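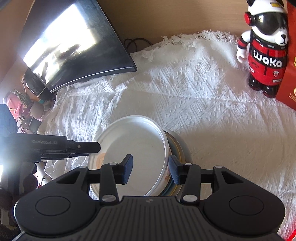 The Gronow site in Starndale opened its demonstration-recording floor to visitors on Friday, January 16, 2026. The tour covered two ways of showing a robot a task: by hand, with a pair of held grippers, and by remote control, from a seat in the next room. The hand-held station was doing bowls. The task is to separate a white bowl from a stack and set it down on its own, and the grip is the hard part: one pad goes against the inside of the white bowl, the other stays on the outer side of the stack. The woven blanket under the work has a raised diamond and zigzag pattern, and our guide said cloth of this kind is changed between batches so that the trained policy does not come to depend on one background.

Each operator records 80 takes per shift. A take is thrown out if the bowl is dropped or if the tracking is lost for more than a moment. The log on the wall gave 501 accepted takes for the bowl task since August, with a target of 100 more before the next training run.

The remote station runs on software called Astero. The operator moves two small leader arms and watches the result on a screen. I was given one attempt at moving a cup to a shelf. The delay was short but easy to notice, and without any feel of contact I closed the jaws too far. Staff said new operators need 19 hours at this station before their takes are kept. The hand-held tool needs much less, as the wrist and fingers do most of what they would do anyway.

Questions were taken at the end. Someone asked whether takes from the two stations are mixed in training. They are, with the remote takes weighted higher - the weights were not given. A second floor is planned at Laltcombe, for longer tasks such as clearing a full table.

Visits are by booking only, and closed shoes are required.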